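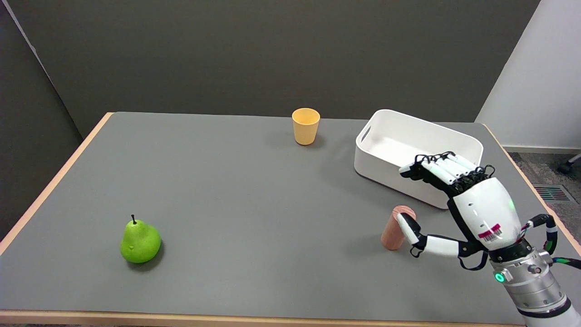
What did the club spend the second instalment on?
Mostly on the hand. 3000 went on the repair and the spare finger set from Harms, the rest on table props, printing and the bus to the regional heat.

Progress report, spring term
Westanow School Robotics Club
To: the Kalitz Fund, schools programme
Written by the club lead, between lessons, so please forgive the notes style.

Where we are

Club still running twice a week after school, 3.30 till 5. 19 pupils signed up, a good mix of years this time. Lost a couple to the play in February, got them back afterwards. The sixth formers now run the warm-up and the safety talk without me, and do it better than I did.

Task for this year is the tidy-up challenge: arm has to pick objects off a table and put them in a bin. Cup, pear, upright block, white bin at the far corner. Same four things as in the competition rules, ours bought or borrowed to match. Pupils wanted something harder, rules say otherwise.

What works

Block is the reliable one. Thumb goes to the near side, fingers come round, lift, over to the bin, drop. Best run in March was 100 attempts spread over two weeks, logged on paper by the younger ones and typed up later. They were very strict about what counted. A block that lands on the rim and falls in counts. A block that lands on the rim and falls out doesn't, there was an argument.

The cup is coming on. Grip was far too tight in January and it kept skidding away across the table. One of the Year 9s suggested going in lower down where it's narrower, and that fixed most of it. Still tips over if the arm comes in fast.

Pear not working yet. Hand closes, pear rolls. We've tried coming from above and from the side, and a slower close. Next thing is grippier finger covers, Trovo have a sample pack which we've asked for. If that doesn't do it we will go to the competition with two objects and take the lost points.

What didn't go well

Three weeks lost to the hand going back to Harms. One finger stopped curling fully. They were quick once they had it but the courier wasnt. Used the time for coding on paper and for building the score sheet, which kept most of them interested. Not all of them.

Also the room. We were moved at half term and had to set the table up again from nothing, so every saved position was wrong. Two sessions gone on that. There is tape on the floor now for the table legs and a note on the door asking people not to shift it. Please could the next round of funding allow a small amount for fixings, it was turned down last time as "furniture".

Learning

You asked for evidence against the three aims in the bid, so quickly:

Coding. All of them can now change a saved movement and run it. 9 pupils have written a full pick and drop on their own. Target was six so we're happy there.

Teamwork. Harder to show. Roles rotate each session (driver, logger, spotter on the stop button) and the rota is kept by the pupils. Nobody gets to drive twice running. The logbook is better evidence than anything I can write, copies attached.

Careers. The Trovo visit happened, engineer came in for an afternoon and took questions well past the bell. The trip to the Kalitz site has not happened, we couldn't get cover. Would like to move it to June if your end can manage it.

Money

Second instalment fully spent, reciepts in the folder. Harms invoice is the big one. Small underspend on printing moved over to the bus, I did email about this and got an ok. Nothing left over for batteries for the old rovers, so those are in the cupboard for now.

Before the summer

Finger covers fitted and tested on the pear
Cup runs at full speed
Practice under competition timing, with the clock showing
Regional heat
Short talk by pupils for parents, date to be agreed with the head
Final report to you in July

From you we need a yes or no on moving the site visit, and the new claim form. The link in the last letter goes to an old page.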